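Speaker notes – "The door is part of the service"
Talk for the small shops evening, Brirton Library, August 6, 2021
Speaking time: 25 minutes, then questions

Before I start
Check the microphone. Put water on the left side. Ask if people in the back can hear me, and wait for the answer. Speak slowly. Last time I finished too early because I was nervous.

Opening
Good evening, and thank you for coming on a Friday. I have worked with small shops for 13 years, first behind the counter and later as an adviser. Tonight I want to speak about the first meters of your business, the part between the sidewalk and the first "hello."

Ask the room: who entered their own shop by the customer door this week? Wait for hands. Most owners use the back door. I did it also, for years. At the bakery in Stosari I came in through the storage room every morning at five, and I did not know that our front door was heavy until a customer with a stroller told me.

(Pause. Do not explain the joke with the stroller, it did not work in January.)

Part one – What people decide before they enter
A person who walks past makes a very quick decision. Is it open? Is it for me? Can I leave again without buying? The third question is the one we forget. Many people do not enter a small shop because they are afraid they will be alone with the seller.

Tell the Kerekes story here. Kerekes is a shop for sewing supplies, with good stock and fair prices. The owner had a nice sign with opening hours, but it was inside, behind a plant. Regular customers knew the hours. New people saw a plant. We moved the sign to eye level and changed the letters to a bigger size. It was one afternoon of work.

I must be careful here and say that we changed other things in the same month, so I cannot promise how much the sign did alone.

Part two – Glass
Glass is difficult. In the evening, with lamps on inside, it shows everything. By day it can work like a mirror, and the customer sees the street and not your shop.

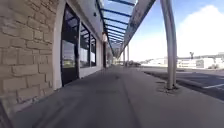

Page 6

Dark glass gives back what is outside, and a door like this tells a visitor very little. For an office it can be fine. For a shop it means you need something on the glass or close behind it which says "we are here." My suggestions:

Put one lamp near the door and leave it on during the day also.
Place a light-colored object close to the glass, not two steps behind.
Write "Open" in real letters. A small card is too small.
If you cover the lower part of a window, think about what a child or a person in a wheelchair will see.

Go outside at 11 in the morning and again at 4 in the afternoon. The light is different and so is your shop.

(If somebody asks about window film: I have no experience with the newer types. Say so.)

Part three – The handle, the step, the mat
This part is short, 4 minutes maximum.

Handles: people push when they should pull. If you have a sign for it and they still do it wrong, the handle is the problem and not the people.

Steps: even a low one is a wall for somebody. A portable ramp and a bell is a start. Test the bell! At Cladel, the flower shop, the bell had an empty battery, and we do not know for how long.

Mats: they must lie flat. I will not show the photo of my ankle.

Part four – A small exercise
Give out the paper sheets now, not before, or they will read and not listen. Each person gets 2 sheets, one for the own shop and one for a neighbor.

Explain: a week has 168 hours. Your shop is closed for most of them, and people still walk past. What does your entrance say to them at nine in the evening? Write down three words. Then ask your neighbor to write three words about your shop, and compare.

Give them 6 minutes. Walk around the room, but do not look over shoulders.

Costs
Somebody always asks. The shops I advised spent less than 1,000 dollars on the entrance, and at Kerekes it was only the price of the sign. Painting you can do yourself. For electricity, please call a professional.

Questions I should expect
"My landlord does not allow changes." – Ask in writing, with a drawing. A drawing helps more than a long letter.
"Should the door stay open in summer?" – I like it, but it depends on the street noise and the air conditioning.
"What about music?" – This is another talk.

Closing
Thank the library staff. Remind people to return the pens. The sheets they can keep, and the coffee is in the small room on the right until nine.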